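Consumer Services, Unit 3: How introduction agencies price and match
Lecture handout, Buvville

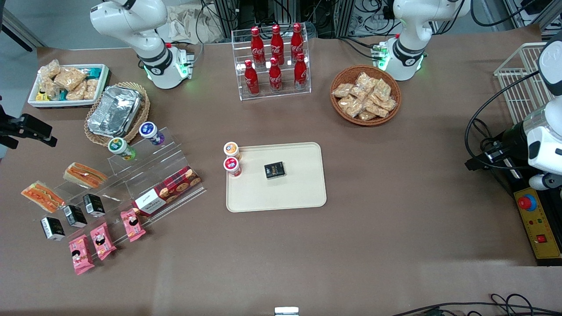

Photo: Thammasiri

1. Terms
An introduction agency charges a fee to put single clients in touch with each other. A dating site sells access to a list of profiles, and the user does the choosing. The law of contract treats the two differently — see section 3.

2. Matching
Devent, the agency used in the coursework, interviews each client once and records 80 answers. Pairs are ruled out first on distance, age range and wish for children. The remaining pairs are read by a matcher. At the May count Devent had 3,419 clients on its books, almost 170 of them paused at their own request.

Pool size matters less than pool balance. A client in a small town may have few possible matches even where the national figure is large.

3. Fees
Joining fee: paid at the start, covers the interview.
Introduction fee: paid per meeting arranged.
Term fee: a fixed price for a set number of months, whatever the number of meetings.

Check what the contract counts as an introduction. Lotholm counts a name sent by post; Devent counts a meeting both sides have agreed to.

4. Coursework
Compare the two refund clauses in the reader. Hand in by 26th July.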